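Room 2 Gallery: Benches, Panels and Trays

The fit-out of Room 2 was completed in February. The notes on this page cover the work surface, the wall behind it and the trays used for sorting small parts. Layout by So-yul Um, installation by Dong-geon So.

Work surface. White, matte finish, supplied by Pultier. The matte top was chosen over gloss to cut glare from the ceiling lights. Wipe with a damp cloth only. Solvent cleaners leave a dull patch that does not come out.

Wall. Pale grey panels from Widau, mounted with a plain vertical joint and no cover strip. No shelves or hooks are to be fixed to the panels on the bench side.
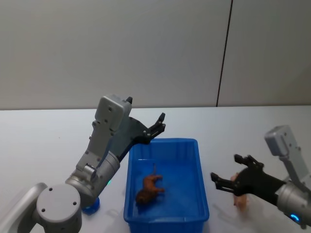

Trays. Blue plastic, one to a bench, kept toward the middle of the top so that it can be reached from both sides. Spare trays are stored under the Zorkov cabinet, stacked upside down. Order number 231 covers replacements.

Sorting. Parts go into the tray by batch and are logged before the tray is cleared. The room has handled over 3,000 parts since opening. Mixed batches go back to the store with a note.

Lighting. Ceiling panels by Vieira, set to 70 percent during working hours. Full output is used for cleaning and inspection. The dimmer is to the left of the door.

Labels for the tray stacks are on order and will be fitted by Dong-geon So.

Page updated Apr 14, 2021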